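April 22, 2025
By the Cluren newsletter desk

The student robotics club at Cluren has been working since October on a project it calls Flurnik. The aim is modest on paper: an arm with a two-finger gripper should pick up a network cable by its plug and seat it in a port. The club's project lead and the student in charge of the mechanical work spoke with us between sessions. Both asked to be identified by role only.

The task came from a list of suggestions kept by the Szabo workshop, where the club meets. "We wanted something with a stiff end and a soft end," the project lead said. "A block is the same shape wherever you grab it. A cable has a plug that must be held one way, and then a long tail that pulls on it from wherever it happens to lie."

The first weeks went into mounting. According to the mechanical lead, the club began with the base clamped to a table and changed to screws after the position data started to drift. "The arm would come back to the same joint angles and the fingers would be off by 2 millimeters. For a block you would never notice. For a plug, you miss the opening." The base is now screwed to a plate and the plate is fastened to a wooden board. The board can be moved without taking the arm off it, but the club repeats its calibration each time.

The question of fingers took longer. Smooth pads let the plug rotate when it touched the edge of the port. The students moved to toothed rubber pads and reduced the closing force. "With the teeth you can close more gently and still resist the twist," the mechanical lead said. "The clip on the plug is the weak part. If you squeeze across it, it is already pressed down when you arrive, and then it doesn't latch."
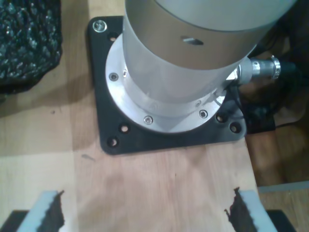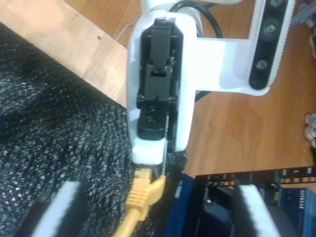 The arm base on its board, first picture, and the yellow cable under the gripper, second picture.

The camera is carried on a bracket beside the gripper housing. An earlier version had it on a stand, and the arm blocked its view in the last part of the approach. Moving it to the wrist solved that and introduced another problem – the cable to the camera has to follow every rotation, and two were damaged at the connector before the students added a longer loop.

The club keeps a written log of attempts. By the end of the most recent period it held 726 entries, of which 463 are marked as a successful grasp. The project lead was careful about what that covers. "A grasp means the plug is between the fingers and stays there while the arm lifts. It says nothing about insertion. We have 110 insertions that we would count, and most of those started with the cable laid out fairly straight."

Failed attempts are sorted by cause. The largest group is a wrong estimate of which way the clip is facing. The next is tail tension, where the cable catches on something and turns the plug after the fingers have closed. The students tried a rule that lifts the plug a short distance, pauses and looks again. It made each attempt about 2 seconds longer, and the project lead considers that acceptable.

Asked what they would change, the mechanical lead named the order of work. "We wrote the motion code before we had settled on the fingers. Every finger length needs new offsets, so we did that part three times." The project lead would have started the log earlier. Attempts from the first month were not recorded in the same format and cannot be compared with the rest.

The club plans to take Flurnik to the Ekeck student meet, where entries are run on a table supplied by the organizers. Lighting is the main concern, as all attempts so far were made in one room. A second set of pads has been cut and will be packed with the arm.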